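How to Record Good Demonstrations With a Hand-Held Gripper

2019-02-07

I've been teaching a robot arm to tidy up by doing the tidying myself, over and over, with a gripper in my hand and a camera riding on top of it. The idea is simple enough. You do the job, the camera watches, and later the arm learns to copy what the gripper did. Getting recordings that are worth anything took me a lot longer than I expected (my first batch from November went almost entirely in the garbage, and I mean the files).

So I'm writing down how I do it now. I'm assuming you already have a gripper put together and a camera that writes video plus motion data. I keep everything in a project folder I call Groltarance, and my sorting script is called Andano, so if those names pop up below, that's all they are.

What you need

A hand-held gripper with soft pads on the fingers
A charged camera, and a spare battery
A memory card with more room than you think you need
A few objects to pick up, ideally more than one of each
Somewhere for them to go: a bin, a tray, a box
A notebook, or a notes app if you can work it with one hand

Step 1: Pick one task and say it out loud

I write the task as one short sentence before I touch anything. "Pick up the mask and drop it in the trash bin." If I need the word "then" more than once, I split it into two tasks. My early ones were things like "clean up the table," and every recording came out different because I was making it up as I went along!

Decide where it starts and where it stops, too. Mine start with the gripper open and a hand's width away from the object. They stop when the fingers have opened over the target and I've pulled back a little. Write that down, or by the second session you'll be doing something else.

Step 2: Do a mapping pass first

Before the real takes, I hit record and wave the gripper slowly around the whole space. Look at the floor, the walls, the shelf, the object and the target, from high and from low. The tracking software uses this to work out where the camera is, and it's much happier with corners and clutter than with a plain white wall. If you're working in a bare spot, drag some stuff into view – a chair, a bag, a plant, whatever's handy.

Go slow. Slower than that. Fast swings smear the video and the tracker loses its place.

Step 3: Calibrate the fingers

Open the fingers all the way, close them all the way, and do that a few times with the camera running. This gives the software the full range, so it can tell half open from nearly shut. I redo it any time I've changed the pads or tightened a screw. It's boring and I skipped it once, and I lost 30 takes to a gripper that believed it was never fully closed.

Step 4: Record your takes

Start the camera, wait a beat, do the task, wait a beat, stop. I record in blocks of 20 and then put the thing down, because my wrist gets tired and tired takes look different from fresh ones.

Move the object between takes. Turn it, shift it to the left, prop it against something. Move the bin as well, and stand in a different place yourself. If the object sits in the same spot every time, the arm learns that spot and ignores the object completely. (Mine did! It reached very confidently for an empty patch of table.)

Keep the speed steady. You want to move like someone carrying a full cup of coffee. People tend to rush the last part, where the object is already held and the job feels done, and that's the part where the arm will later bump into the rim.

Step 5: Take care with soft things

Blocks and bottles are easy. Anything that folds is a different story. With a mask or a cloth I go for an edge or a fold, and I bring both fingers down on it at the same time so it doesn't get pushed along. Pinch, pause for a moment, and then lift. The pause makes it very clear in the data where the grasp happened.

Thin objects also swing once they're in the air. I wait until the swinging dies down before lowering over the bin, and I hold the gripper well above the opening.
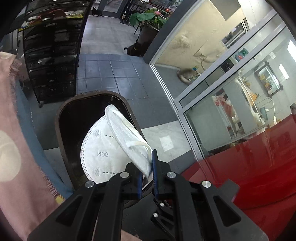 Let go by opening the fingers wide, too. A timid little opening works fine with a block, but elastic and fabric love to hang on to a pad, and then you're shaking the gripper and that shake is in your training data forever. If something sticks, I scrap the take and do it over.

Step 6: Throw out the bad ones the same day

I watch every take at double speed that evening. Out go the ones where I missed and tried again, the ones where my other hand wandered in, and the ones where tracking dropped out. In my last big round I started with 1027 takes, and only 16 of the ones I tossed were tracking failures. The rest of the rejects were plain old me.

Andano sorts whatever's left by task sentence and place, which makes it easy to see when I've got loads from one room and hardly any from another. More rooms beat more takes, at least in my setup. Different floors and different light helped more than anything else I tried.

Step 7: Train a small test before you go on

Don't wait until you have everything. Train on the first few blocks, put the result on the arm and watch what it does wrong. If it stops short, look at your endings. If it grabs too early, check the finger calibration. If it drifts off to one side, you probably stood on the same side for every take.

Keep one hand near the stop button during this part, and start with the arm's speed turned well down.

A couple of leftovers

Wipe the lens before each block. Lock the exposure if your camera lets you, especially near windows or glass doors. And label the card before it goes in the drawer – I have two blank-looking ones sitting here right now and I still haven't worked out which has the cup takes on it.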